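Teleop diary, week two: eggs

Fri 16 April

Okay so I have to write this down while my wrists still hurt, because I had the best week.

If you missed the last post: I'm doing demos for the Harncombe arm now, which means I sit at the Sornby bench with a controller in my hands and drive the robot through a chore, over and over, while it records what I did. Later the recordings get used to train it. This month's chore is table stuff. Food goes from one place to another. Sounds dull, right? I thought so too, and then I did 44 egg runs on Tuesday and went home grinning.

The thing with driving by remote is that you lose your sense of touch. Your eyes have to do all of it. The first day I kept coming in too fast and too steep, and I'd end up with the fingers hanging over the wrong bit of the plate, wiggling left and right like I was trying to park a van. Those runs got thrown out, and they should have been. A robot that learns from wiggling will wiggle!

What fixed it was switching over to the wrist view and pretty much living there. I used to watch the big overhead screen and only glance at the wrist camera at the end. Now I line up early with the fingers almost shut, use the tips as a pointer, and open up once I'm headed the right way.
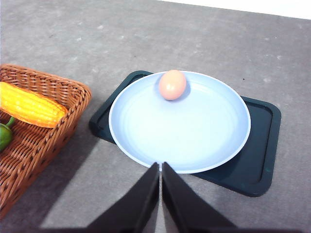
The other trick is to slow down before you think you need to. I count "one and two and" under my breath on the way in (sorry to whoever sits at the next bench). It keeps the speed even from run to run, and even runs are worth a lot more than a few flashy quick ones.

Eggs are my favorite so far. They roll if you nudge them, so you have to commit to a line and stay on it. Corn is easier than you'd guess, as long as you go across the cob and don't try to grab it end to end. Peppers I'm still bad at. I keep wanting to go for the stem.

We also tried moving the arm by hand, where you hold it and walk it through the motion. Really fun, very physical, and it made me understand the elbow much better. But I was leaning into the table the whole time and my paths came out lumpy. Remote is smoother for me, at least for now.

The target for this set is 2,000 good runs between all of us, and my own goal is 100 clean ones a day by August. Next week is bowls. I've already been practicing with my cereal.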